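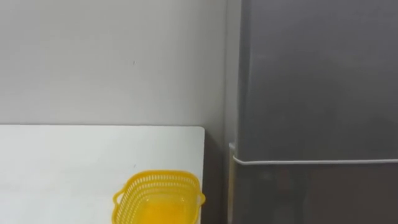 Chala Student Robotics Project
Progress report to the Stano Fund
Prepared by Kevin Buckley, faculty adviser
4th January

Dear friends at the Stano Fund,

I hope the new year has started kindly for all of you. I promised a proper report once the fall term was behind us, and I'm sorry it comes a few days after I said it would. We have 14 students on the project this year, four more than I planned for when I wrote the application, and I could not bring myself to turn any of them away. Several had never written a line of code in September, and one of those is now the person the others go looking for when the arm planner misbehaves!

You'll remember that we chose one household job and agreed to stick with it until it was done well: the robot opens the refrigerator, moves fruit between a basket on the desk and the top compartment, and closes up again. The students named the whole effort Oko, after a long evening of arguing, and the name has stuck to the software, the notebook and a cake.

Most of October went on the door. Pulling it is a whole-body job, and our first attempts treated it as an arm job, so the arm did what it was told while the hips had no idea what was coming. The balance group now passes the expected pull to the leg controller before the hand moves (it sounds obvious written down, but it took them three weeks to agree on it).
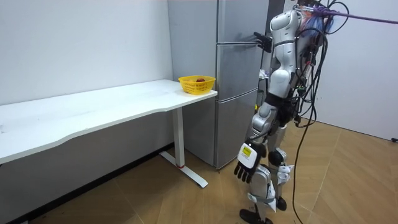
Why spend so much of the term on a door when the grant is for handling fruit?
Every fruit run begins at the door, and a robot that is already off balance when it gets there will carry that error into the reach. The students found that time spent on foot placement gave them better grasps later, with no change to the hand code at all.

Once the door was behaving, we moved on to reaching into the compartment. The trouble there is mostly in the elbow. If the planner picks the wrong elbow position early, the hand arrives at a poor angle and has to back out and try again. The students logged 60 reach attempts before the break and sorted every one by hand into good, awkward and failed. 40 came out as good. I'd have liked more, and so would they, but the awkward ones have taught us the most, and I have asked them to keep the sorting sheet going through the spring. 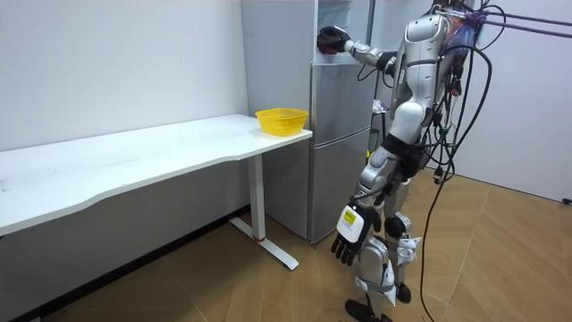

Kedir Asfaw wrote back after reading the students' draft of this section that the awkward reaches ought to be split again, because an arm that hesitates and then gets there has a timing problem, while one that takes a strange path has a planning problem, and a single column on a sheet will hide the difference from whoever inherits it. The students took this very well. They have already redone the older entries, and the new sheet goes into use in the first week of term.

On the money side, we have spent 900 dollars of the supplies line, nearly all of it on replacement cables, straps and connectors, with a modest amount going on fruit. I had budgeted much less for cables, and I'd be grateful if we could talk about moving a little across from the travel line, as the trip to Plernitz is going to cost less than I expected now that the host school is putting everyone up.
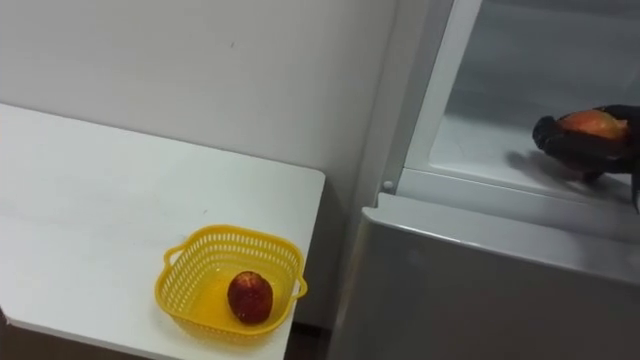
Grasping is where the younger students have really come into their own, and I'm very proud of them. They began with foam balls and only went over to real fruit when the grip force had settled down, which was their own decision and a sensible one. Apples are a good teacher, being firm and slippery and never quite the same shape twice. With the black fingers wrapped around the lower and front parts of the apple, the top stays uncovered, and the vision group would like to use that exposed top to judge whether the fruit is slipping during a carry. They have a first version running on recorded data and hope to try it live soon.

For the spring, the plan is to run the full sequence from a closed door to a closed door, with a different student in charge of each run so that the knowledge gets spread around. The Plernitz meet is in March, and we have entered the household class. Releasing the fruit gently is still our weakest step, and I would rather tell you so now than have you hear it from me afterward. Two of the students are staying on it full time until we travel.

You would be very welcome to come and see a session before then. Just send me a note and I'll make sure the door is open and the coffee is on.

With warm thanks,
Kevin Buckley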